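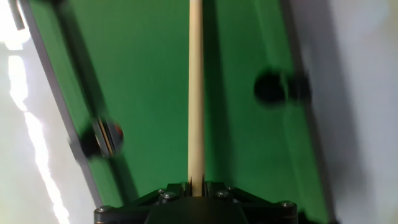 **Rurnley Institute reopens its games room after the winter flood**

It has been a long old winter for the members of the Rurnley Institute, but the lights are back on in the games room at last, and by all accounts the kettle has hardly been off since. The room had been shut since the night the Wiltbridge culvert backed up and sent water in under the side door, and for a good while there was real doubt about whether it would open again before the summer.

The repairs came to £3691 in the end, most of it for the floor and the new skirting, with a little left for a proper threshold at the side door (which people have been asking for since well before the flood, as several of them were keen to tell me). A good part of the money came from the Christmas raffle and the Grirneck walk, when 14 members set off up the hill in sleet and came down again four hours later, soaked through and wanting soup.

Harish Awasthi, secretary of the Institute, cut the ribbon on opening night and kept his speech short, to loud cheers. "I've missed the noise more than anything," he told me afterwards. "I'd come in to do the post and it was so quiet you could hear the fridge in the kitchen. I'm delighted to be complaining about the racket again."

The first evening brought a friendly against Sadowski, the joinery firm from the Wiltbridge Road, whose staff side has been a regular visitor for years and who fitted the new skirting at cost. It was a close thing all night, with a good deal of groaning from the benches, and the Institute came through 11 frames to nine. Genowefa Krawczyk won the decider on the black and was then made to pose with the shield three times over, once with her eyes shut. She has played at the Institute since she was a teenager, when her father used to bring her along after his shift and she was allowed one lemonade and one frame.

"We all played a bit rustily, if I'm fair," she said. "You can't go from October to spring without it and expect your arm to remember. But what a lovely night, and it was so nice to see some of the older ones back in their usual chairs."

The room is open every evening from half past six, and the dominoes table has gone back by the window where it always was. Beginners' evenings start again in April and cost £2, tea included, with cues to borrow for anyone without their own. The darts league is still looking for two more players, and names can be left at the bar or pushed through the letterbox in the usual way.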